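Fenstead Community Help
Forum: Data Collection and Teleoperation
Topic: How varied should our demonstrations be for a two-arm kitchen task?

Posted by Ka-ming Chu
Apr 24, 2026

Our group at Dandever is preparing a set of demonstrations for a policy that will control two arms at one table. The task is written as follows: remove the lid from the saucepan with one arm, pick up the food item from the plate with the other, place the item in the pan, and put the lid back. The operators control both arms by hand, and each attempt is recorded from start to finish, together with the joint positions and the gripper commands.

We have funding for 600 recorded attempts, and the work must be completed before the end of September. A trial set was collected last month under conditions that we kept as constant as possible. The plate and the saucepan were returned to marked positions after every attempt, and the same operator performed all of the work. A policy trained on this trial set performs acceptably when the objects stand on the marks. When either object is moved by the width of a hand, the gripper tends to close beside the item or on the rim of the plate.

My supervisor's view is that the full set should be collected in the same manner and that the larger quantity will correct the problem. I am not certain that this is the case. I would therefore be grateful for advice on the following matters. Should the positions be changed for every attempt, or in blocks? Should attempts that contain a failed grasp and a recovery be kept or discarded? Lastly, is it acceptable for one arm to wait while the other works, or should both be kept in motion?

The photograph shows our station with the right gripper on the food item.
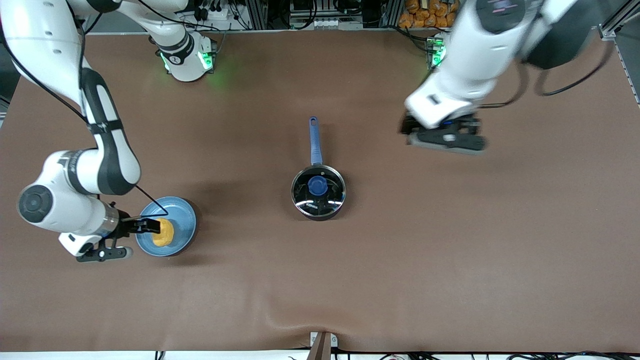 Photo: Ka-ming Chu / Dandever

The covering on the table is not fixed down at present, and it does crease from time to time. I would also welcome opinions on whether this should be corrected before the full collection begins.

Reply from King-fai Mok

I supervised a collection of similar size at Kesetti, and I would respectfully disagree with your supervisor. Additional attempts recorded at the same marks will teach the policy more about those marks. They will contribute very little to its behavior elsewhere on the table.

Positions. We changed them for every attempt. Operators who choose positions freely will return to a few favorites without noticing it, and our first week of recordings had to be set aside for that reason. We afterward used a printed list, prepared in advance, which gave a position for the plate, a position for the pan, and a direction for the pan handle. The operator placed the objects, checked them against the list, and began. The handle direction deserves particular attention. In your photograph it points straight toward the back of the table. If it does so in every attempt, the policy has no reason to learn what to do when the handle lies in the path of an arm.

The item itself should also be moved about within the plate. A grasp at the edge of a rounded item is a sound choice, but the approach differs considerably when the item lies against the far side of the rim. Please include both. If you have several items of different sizes, rotate them on a schedule.

Failed grasps. Keep an attempt if the operator recovers and completes the task in a natural manner. Label it as a recovery so that it may be removed later if necessary. Discard an attempt if the operator paused to speak with someone, if an object was adjusted by hand during recording, or if the arms struck one another. Of the attempts in our set, 69 were labeled as recoveries, and the policy trained without them was noticeably poorer at a second try.

Waiting. It is acceptable for one arm to wait, provided that it waits in a consistent place and for a reason that the policy can observe. We had one operator who rested the idle gripper low over the work area and another who raised it well clear. The trained policy drifted between the two and was very hesitant. Agree on a resting position, write it down, and have every operator follow it. Motion for its own sake should be avoided.

Operators. One is too few. I would use at least three, and I would have each of them complete around 15 practice attempts which are not included in the final set.

Covering. I would leave it as it is, with one reservation. A small crease is harmless and may even be useful variety. If a crease is large enough to tilt the plate, smooth it out between attempts. Do not replace the covering halfway through the collection without recording the date on which you did so.

Reply from Huang Support Desk

Thank you for contacting the community. Please ensure that your recording software is current and that all cables are connected securely before starting a session. If dropped frames occur, restart the recorder and repeat the attempt. For questions concerning licenses, please open a ticket through your account page.

Reply from kitchenbench_2

I agree with most of what Mr. Mok has written but would proceed differently on one point. Changing the position for every attempt is slow, and our operators became careless with the list by the afternoon. We changed positions after every 2 attempts and observed no loss that we could measure. With a fixed deadline this may be worth considering — although I would not extend the blocks any further than that.

I would also advise you to look closely at the lid. A glass lid with overhead lighting produces bright reflections, and these shift whenever the pan is moved. Our policy learned to follow a reflection in place of the knob, and the fault was not discovered until the lights in the room were replaced. We now record part of every session with one bank of lights switched off.

Before you commit to the full number, train on the first portion and test with the pan in places that do not appear on the list. It costs a day or so. We did not do this, and a large part of our set had to be collected again.

Comment from Ka-ming Chu

I thank all three of you. The printed list has been approved, and the resting position will be added to the operator instructions on Monday. My supervisor has asked whether the trial set may be merged with the new one. If anyone has experience with this, I would be glad to hear of it.

Comment from King-fai Mok

It may be merged, but give it a low weight in training. Otherwise the marked positions will dominate again.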